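Jelcombe Materials Workshop
Bench notebook, plaster and casting section
Entry for September, opened 8:40 a.m.

Purpose of entry

To record the second round of trials on the replacement molding for the Clirkis Hall ceiling, and to set down the changes to the mixing procedure that follow from the first round. Colleagues on the Bokow job should read the section on water before preparing any further batches, as the same method was carried over to that job in July.

Background

The Clirkis Hall ceiling has a run of egg-and-dart molding along all four walls. The north run was lost when the roof leaked, and part of the west run was taken down for safety at the same time. The survey gives 167 feet to be replaced. The profile was taken from the east wall, where the original is sound under its paint. Two coats were removed with poultice and the rest with wooden picks. The squeeze was taken in silicone over a stretch of three full repeats, and a master was cast from it and corrected by hand at the darts, which had been softened by paint in earlier years.

The first round of castings was not accepted. The lengths were true to profile at the center but had lifted at both ends after four days on the rack. When laid face down on the plate they rocked. Two also showed a band of small air holes along the lower bead. The bead is the part nearest to the eye once the molding is fixed, and filling by hand was judged too slow for the full run.

Water

In the first round the water was measured by volume in the gray pail. The pail was checked this morning against the scale and reads high. The line marked on the inside was drawn when the pail stood on the old bench, which was not level. All water is now to be weighed. The line has been sanded off.

The water was also colder than it should have been. The supply on the yard side comes in well below room temperature before midday. Water for casting is now drawn the evening before and left covered under the bench. This has made the set more regular from batch to batch, and the working time no longer changes between the first and last mix of the morning.

Mixing

The plaster is sifted into the water by hand, never the reverse, until dry islands stand on the surface and take up water slowly. It is then left alone for two minutes. In the first round this rest was cut short on several batches, as can be seen from the timing sheet. Stirring is done with the flat paddle, held below the surface at all times, with no lifting. The drill mixer was tried on one batch for comparison. It gave a smooth mix and a great many bubbles, and will not be used for face coats.
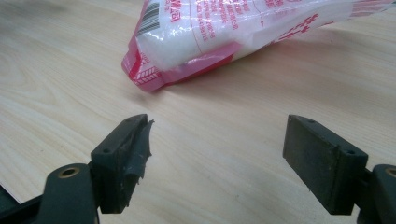 White bag with red print, on the wooden table.

Each length is cast in two coats. The face coat is brushed into the mold with the soft two-inch brush, working from one end to the other and paying attention to the lower bead and the undercut behind the darts. The backing coat goes on when the face coat has lost its shine but still takes the mark of a fingertip. Scrim is laid into the backing coat in two layers, with the second turned over at the edges. A wood lath wrapped in wet scrim is bedded along each long side. In the first round the laths went in dry, and this is now believed to be the chief cause of the lifting. They are soaked overnight from here on.

Results of the second round

Four lengths were cast under the new procedure. All four released without damage. The first was slow to leave the mold at the left end, where the release had been put on too thinly, and a second light coat was applied before the next was poured. The lower bead is clean on the last three. The first has two small holes close together near the middle of the bead, which can be stopped with a little fresh plaster on a fine brush.

The lengths were stored on the long rack with a bearer at each end and two between. After drying they were placed face down on the plate and tried with the feeler gauge. Three lie flat. The remaining one has a slight lift at one corner, within what the fixing screws will draw down. It has been kept as the reference piece and is not to go to site.

Joints were tried dry between two of the flat lengths. The repeat carries across the joint correctly when the cut is made through the middle of the dart. Cutting through the egg gives a joint that shows from the floor, even when filled with care. The saw guide has been altered to suit, and the earlier guide has been put away in the lower drawer with a tag on it.

Drying room

The drying room was at 100 degrees on two mornings when the door had been left shut overnight. This is too warm for fibrous work and may also have played a part in the first round. The thermostat has been turned down and the fan is to run at low speed with the vent open. No length is to stand on its edge in the drying room. Please check the vent on leaving, as the flap drops shut when the outer door is closed hard.

Costs and materials

The Mangubat order has been confirmed at $3,394 and covers plaster, scrim, lath and a second drum of silicone. Delivery is to the yard door. The plaster is to be stored on the raised boards, away from the outside wall, and the oldest stock is to be used first. Any bag that has been left open overnight goes to the test shelf and is not to be used for face coats. The brushes were not part of this order and will have to be bought separately.

Open points

The corner pieces have not been started. The northwest corner at Clirkis Hall is out of square by nearly 124 sixteenths over the length of the template, so a standard miter will not close. A separate template should be cut on site before any corner is modeled.

The size on the back of the old molding has not been identified. A scraping is in the labeled jar on the window ledge. It softens in warm water but leaves a brown skin, and this may affect how the new work bonds where it meets the old at the west wall.

The Bokow molds were made with the same release as the first round. They should be washed out and coated again before use.

Next session

Cast six lengths in two sets of three, using water drawn the evening before. Soak the laths. Try the narrower brush on the undercut for one length only and mark that length on the back. Enter the set times on the sheet beside the scale, in pencil.

Entry closed 4:15 p.m.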